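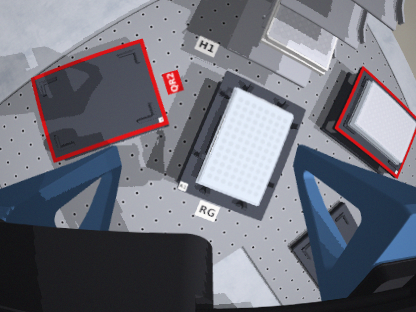 4. Setting up your transfer window

Zosora Manager treats the transfer window as a separate mode. The rest of the season can more or less look after itself. The window can't, and if you skip this section you will find out in January that your assistant has sold your left back.

Before you start, you need a finished squad list (Section 3) and a league file. The league file that ships with the program is Gultia, which has 12 clubs and a sensible schedule. If you are using your own, load it now and save once.

4.1 Open the window

1. From the Club menu, choose Transfers, then Window Settings.
2. Pick an opening day and a closing day. The program will accept a window that closes before it opens. Please don't do this.
3. Set your transfer budget. The slider runs from 0 to 100 percent of available funds. The board is happiest at 60 and starts sending you memos above 68.
4. Check Ask Me First. This box is unchecked on a new install, for reasons lost to time.
5. Click Save. The Transfers tab turns green.

Caution: Closing the window early can't be undone. Any offer still on the table is withdrawn, and the player's mood drops by one level. Goalkeepers drop by two. They take things hard.

4.2 Add players to your shortlist

1. Open the Scouting tab and type a name, a club or a position in the search bar.
2. Right-click the player and choose Shortlist.
3. Give the player a priority: Must Have, Nice to Have or Agent Keeps Calling.
4. Repeat until you're satisfied or out of money.

The shortlist holds 60 players. When it is full, the program drops the oldest name without a word, so clear out anyone who has retired.

Note: Players marked Agent Keeps Calling will show up in your inbox every game day until the window closes. Changing the priority stops the messages. Deleting them only makes room for more.
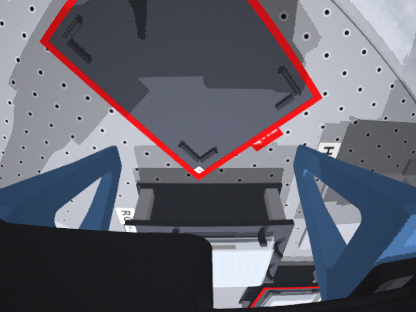 Panel with red border and black corner brackets.

4.3 Make an offer

1. Select a player on your shortlist and click Offer.
2. Enter the fee. Leave out commas and currency signs. An offer of 4,500,000 is read as an offer of 4, and the other club will tell the newspapers.
3. Choose how to pay: all at once, in installments, or with one of your own players thrown in.
4. If you chose a player swap, confirm that the player being swapped isn't your captain. The program does ask, but the question looks exactly like the one about saving your game.
5. Click Send.

Replies come after one to three game days. Fostent, the richest club in the Gultia file, always takes three and always wants more. If you get a counteroffer, you can accept it, raise your own bid or walk away. Walking away twice from the same player ends talks until next October.

4.4 Loans

Loans use the same screen, with two extra fields.

Wage share is the part of the player's pay your club covers. If you leave it blank, you cover all of it.

Recall lets the parent club take the player back early. Leave it off when you are borrowing and on when you are lending. The other manager has read this section too.

Caution: A player out on loan still counts toward your squad limit in league files made before version 11/26/20. To fix an old file, open it in the League Editor, choose Update Rules and save it under a new name.

4.5 If something goes wrong

The Offer button is gray. The window is closed, or your budget is zero. Look at the budget first.

A player has signed who isn't on your shortlist. See step 4 in 4.1.

Isah won't leave. The veteran midfielder Isah has a no-transfer clause in the Gultia file and turns down every move, including promotions. Oluwaseun Ugwu, who built the file, has been asked to change this and has declined.

Deadline day runs very slowly. Turn off Live Rumors under Options, Display. You will miss several stories about helicopters.

Once the window has closed, go on to Section 5 to register your squad.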